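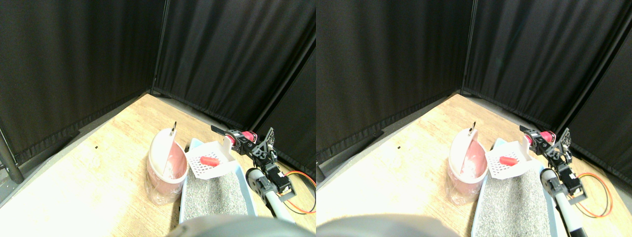 Kaan Saraç wrote back at 8:40 that the question marks are already in the file before the printer ever sees it, and could I please stop reinstalling the driver.

Fair enough! I had reinstalled it three times by then. I'm going to keep this whole thing in one ticket from now on, with everything I tried in order, so whoever picks it up next doesn't have to dig through my emails (sorry about the emails).

What I've got: the Ramlow order program on the shop laptop, a Famel label printer plugged in by USB, and one big customer list with 2,000 rows in it that I've been dragging along from program to program for years. I sell dress patterns by mail under the name Plumetti. In August I do the fall mailing, and this time it's 358 envelopes, all of which need a label with a real person's real name on it.

What went wrong, two things:

1. Any name with less usual letters comes out mangled. My best wholesale customer is a shop called Tamošiūnaitė and their label says Tamoši?nait?. I've been sending them patterns forever and I'm not mailing them that.

2. The print job stops dead at label 244. The light on the Famel goes amber, the Ramlow screen says "Job complete," and it very much isn't complete.

I assumed these were the same problem. Kaan thought they weren't. Kaan gets the point for that one.

Tried so far, before the 8:40 message:
Turned everything off and on. No change.
Different USB cable. No change, though the old one was pretty chewed up so I've kept the new one in.
Reinstalled driver. And again. And again.
Changed the label font in Ramlow from the default to three others. The question marks just got fancier.
Printed a test label typed by hand straight into the Famel utility, with Tamošiūnaitė on it. Came out perfect. I didn't think anything of it at the time and only mentioned it at the bottom of a long email, and that's the bit Kaan jumped on. If the printer can print those letters when I type them, it isn't the printer or the font.

Thursday, 9:15

Kaan asked me to open the export file in a plain text editor, not the spreadsheet. Did that. The question marks are right there in the file. So then the question was whether Ramlow puts them in or whether I do. I was pretty offended, I don't put question marks in people's names.

9:50

Well, I do. My routine goes like this: export from Ramlow, open it in the spreadsheet, delete the people I'm not mailing, sort by zip code, save, import it into the label screen. Kaan had me export a fresh copy and look at it in the text editor before the spreadsheet got near it, and the names were all fine. Then I opened it in the spreadsheet, changed nothing, saved as plain CSV, looked again: question marks.

The save menu has two kinds of CSV and I have always picked the first one, because it's first. The one I want says UTF-8 next to it. I've seen that word for years and my eyes slid right over it.

What had me going in circles is that it didn't wreck every accent. The š in Tamošiūnaitė came through fine and the ū and the ė didn't. The ç in Saraç was fine too (I put Kaan in as a test customer, hope that's okay). Kaan says the older format has room for a couple hundred characters, some accented letters made the list and some didn't, and the ones that didn't get swapped for a question mark when you save. So all my French and Spanish customers looked perfect and I figured accents in general were working.

10:30

Bad news part. Last spring I took one of my spreadsheet copies and loaded it back INTO Ramlow, to fix a bunch of zip codes. So some of the names in the real customer list are already damaged, and a better save setting won't bring them back. The letters are just gone. I searched the name and street columns for a question mark and got 77 rows. Tamošiūnaitė wasn't one of them, I'd retyped that one by hand after they called me about it, which I had completely forgotten.

Kaan asked if I had a backup from before the spring. I have a memory stick in the button drawer labeled "OLD DO NOT USE," and yes, it was on there, with the names all good. So I matched the old file to the current one by customer number and pasted in the old names for those rows only. I did it by number and not by name on Kaan's advice, since the names were the broken part. Two customers had moved in the meantime, so for them I took the name from the old file and left the new street alone.

Took me until lunch. Made a copy of the list first, and a copy of the copy.

1:20 PM

Fixed list loaded back in (saved as UTF-8, I checked twice, then opened it in the text editor and checked again). First sheet of labels printed and the names look great. Tamošiūnaitė has all its hats and tails.

It still stopped at 244.

1:45

Sent Kaan the lines on either side of it. The customer at that spot has an address with a line break in the middle, as in somebody (me) hit Enter between the street and the apartment number instead of using the second address box. The label screen gets to the break, thinks it's the end of the record, finds half an address on the next line with no zip code, and quits. And then tells me it's complete! I'd like that part reported as a bug please. If it had said "something's off with this row" I'd have found it Wednesday night and gone to bed.

Took the break out, moved the apartment number to its own box, sent the whole job again.

2:35

All 358 printed. I had to change the roll partway through and it picked up right where it left off, so no complaints there. I flipped through the lot looking for question marks and found one, on a guy whose delivery note reads "side door?" and that one's legit, he typed it himself.

Still open:
The "Job complete" message when it plainly hasn't finished. Kaan has passed it along to the Ramlow people and gave me no date.
Can the import warn me when it sees question marks in a name field? Would've saved me a spring's worth of rude envelopes.
I'd like to skip the spreadsheet altogether. Kaan says there's a filter in the label screen that can leave people out and sort by zip. I looked and can't find it. Is it in the newer version only? I'm on whatever came with the laptop.

Please leave the ticket open until I hear about that filter, the next mailing's a small one and I'd like to try it on that.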